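The woman who runs the alterations shop on the main street in Nurnville has been sewing for other people since she was in high school. She does hems, zippers, linings, wedding dresses, band uniforms and, in August, a great many school pants. She agreed to talk on the condition that I leave her name out. Everyone in town knows who she is anyway, she said, and people outside it have no reason to.

We sat in the back of the shop, next to the steamer, a little before closing. She kept working while we talked. There was a pair of men's dress pants on her lap and she was taking out the hem with a seam ripper.

She learned from an aunt who worked at the Calimlim shirt plant on the river side of Sturach. The aunt set collars. "She did collars and only collars for most of her working life," she said. "She could not have made you a whole shirt, or she said she couldn't. But she knew everything there was to know about a collar, and at home she taught me to press as I went. That's the main thing I got from her. Press every seam before you cross it with another one."

After school she took a job in the costume room of a theater in Sturach. She stayed three seasons. The pay was poor and the hours were bad, but she says it taught her to work fast and to leave room in the seams.

"In a costume you leave two inches wherever you can, because next year it has to fit someone else," she said. "Store clothes used to leave you something too. I'll get a jacket from the seventies and there's plenty in the center back. A jacket bought last year, I open it up and there's a quarter inch and it's been trimmed. I have to tell the customer I can take it in but I can't let it out. They think I don't want the work."

She opened the shop with money from a relative and a used industrial machine, a straight stitch with no reverse lever. It still works. She has since added a serger and a blind hemmer, and she has the straight stitch serviced by a man who drives over from Jastia when he has enough calls to make the trip.
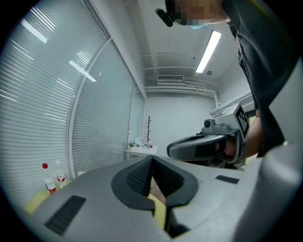

I asked what takes up most of her day. Pants, she said. Hems first, then waists. A plain hem is the cheapest thing on her price list and it pays the rent.

"People apologize for bringing in a hem. I tell them I'd do hems all day. It's the other things that eat your time. Somebody brings in a lined coat and wants the sleeves up an inch, and there are working buttonholes at the cuff. Now you're going in from the shoulder. That's an afternoon."

She writes every job in a ledger and pins the matching ticket to the garment. The ticket numbers started over when she moved from her first location to this one. The pants on her lap were number 2358. She has tried a computer program for it and went back to the ledger after a month.

"The program wanted a phone number and an email before it would let me put in the job. I have customers who don't have email. I have a customer who comes in, hands me the bag, tells me 'same as before' and leaves. I look him up in the book. It's all there, inseam, waist, what he paid."

Unclaimed work is a problem she did not expect when she started. There is a rack of it by the back door. Her sign says items are held for 50 days, but she keeps them longer. The oldest piece is ticket number 1035, a green bridesmaid dress, hemmed and paid for in full. She called the number on the ticket several times and then it was disconnected.

"I could donate it. I've nearly done it," she said. "But she paid. I did the work and she paid for it, so it's hers. It's not taking up much room."

Wedding dresses are the work people ask her about most, and she has mixed feelings about them. She likes the sewing. She has stopped taking dresses with less than six weeks to go, after one summer when she had several due in the same stretch and slept in the shop. She also asks brides to bring the shoes to the first fitting and will not pin a hem without them.

"They say, oh, it'll be a heel like this, and they go up on their toes," she said. "Nobody's heel is the same height as their toes. Go get the shoes."

She has had two apprentices. One moved to Jastia and does upholstery now. The other stayed long enough to learn zippers and left to have a baby, and still comes in to help when prom season gets heavy. She would take another if the right person asked, though she thinks the first months put people off. They are spent ripping out stitches.

"You learn how a thing was made by taking it apart – what order they did it in, where they cheated," she said. "I had a girl who wanted to start right in on gowns. I gave her a box of old jeans and a seam ripper. She lasted until lunch."

I asked whether cheap clothing had hurt the business. She said it had changed what comes in the door. Fewer people repair a shirt, since a new one costs less than a collar turning. More people bring in things they bought online that don't fit and are too much trouble to send back. She sees a lot of dresses with the tags still on. She sees more zippers, too, because the ones going into new coats don't hold up.

"I'll put a good metal zipper in a coat that cost less than the zipper job," she said. "I tell them the price first. Most of them say do it anyway. They like the coat."

There are things she won't do. She doesn't work on leather, which needs a different machine and a different needle and leaves holes if you make a mistake. She doesn't sew anything that hasn't been washed. She turned away a hot air balloon panel once. A man had it folded in the back of his truck and wanted it done the same day.

She has no plans to retire. Her eyes are the thing she worries about. She had the light over her machine changed last winter and now does black fabric only in the morning, when the sun comes in the front window. Navy she will still do after lunch.

By then the old hem was out. She brushed away the loose threads, turned up the new one and took it over to the press. A customer came in with a duffel bag and asked if she had time to look at a zipper. She told him to set it on the counter.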